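Ticket 2924
Product: Brivow gripper on Escobar controller
Site: Ininthorpe
Status: Open, waiting on vendor
Opened by: Zulema Insaurralde

Grip width reading drifts during a session. We zero it in the morning, and by lunch the controller reports 2 mm with the fingers fully shut. The vendor's first answer was "recalibrate daily." We already do. I would like a cause before anyone sells us the Filus unit as an upgrade.

My suspicion is cable drag. Look at how the black cable loops out from the arm in all three.
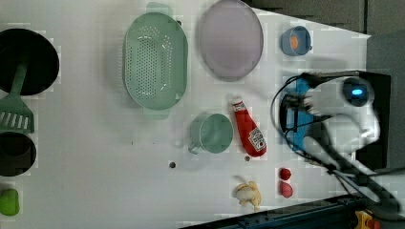
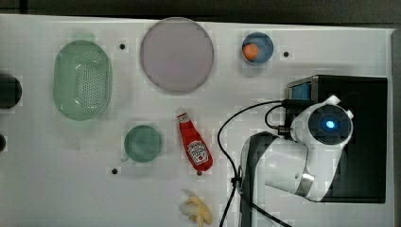
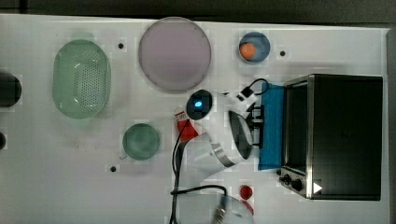

Delia Painemal: Cable drag would pull on the wrist. I don't see how it would change the number coming out of the gripper, unless the connector is moving in its seat. Can you tell me whether the drift comes back to zero after a power cycle? Also which controller build you are on. The release notes for 499 mention a change to how the zero offset is stored.

Zulema Insaurralde: Build 499, yes. We updated in September and I can't swear the drift was there before, but I can't swear it wasn't. The old logs didn't keep the width reading.

Power cycle: reading goes back to zero. Then it creeps again. I don't find that very informative, because a power cycle also reruns the homing routine, so of course it reads zero right afterward.

Delia Painemal: Fair. Try it with homing on startup turned off. It's under Tool, Advanced, Startup. Then please send the raw encoder count next to the converted width, at the start and at the end of a run. No objects, just open and close.

Wednesday, 9:20
Homing on startup off. Cable left as is. Open and close with nothing between the fingers, 1060 cycles. Raw count at full close is the same at start and end. Converted width is not: 0 at the start, 2 mm at the end. So the encoder looks fine to me and the conversion does not.

11:45
Moved the cable to a wider bend and added a tie at the elbow. Same run, same result. That is one point against my own theory. I'm leaving the tie on anyway.

13:10
Swapped the Brivow for the Filus demo unit on the same controller, same build, same run. Converted width drifts on that one too, by less. The data sheet we were sent with the Filus says "drift free." I would like to know who tested that and on what.

14:30
Put the Brivow back. Power cycled with homing still off. The drift survived the power cycle this time. So whatever is wrong is being saved somewhere and homing was hiding it.

Delia Painemal: That is useful, thank you. Two different grippers showing it on one controller points at the controller. Would you be willing to roll back to the previous build and repeat the run? I've attached the package to the ticket. Export your tool settings first, the rollback wipes them.

Zulema Insaurralde: I'll do it, with two conditions. One, someone confirms in writing that the rollback doesn't touch the arm's safety limits. The last "minor" package reset our speed cap and we found out the unpleasant way. Two, please stop the automatic reminders suggesting I close this as a calibration issue. It has been calibrated plenty.

Delia Painemal: Confirmed, safety limits are stored separately and this package does not write to them. Check them after the install all the same. Reminders are off.

16:05
Rolled back. Safety limits checked against our printout, no changes. Tool settings imported again by hand, as the import button did nothing. Full run with the Brivow: width 0 at start, 0 at end. Repeated with homing on: same.

One clean afternoon is not proof. I want a whole day of ordinary pick and place on the old build, with real objects and the arm moving, before I say the build is the cause. The open and close test was done with the arm parked - it says nothing about what happens when the wrist is turning and the cable is being pulled around. Until then the cable stays on my list, lower down.

Filus comparison is on hold. There is no sense in ranking two grippers on a width reading that the controller gets wrong for both of them.

Delia Painemal: Agreed on the hold. I've filed this against build 499 and linked your raw counts. Please post the full-day numbers under this ticket and keep the old build installed until you hear from me.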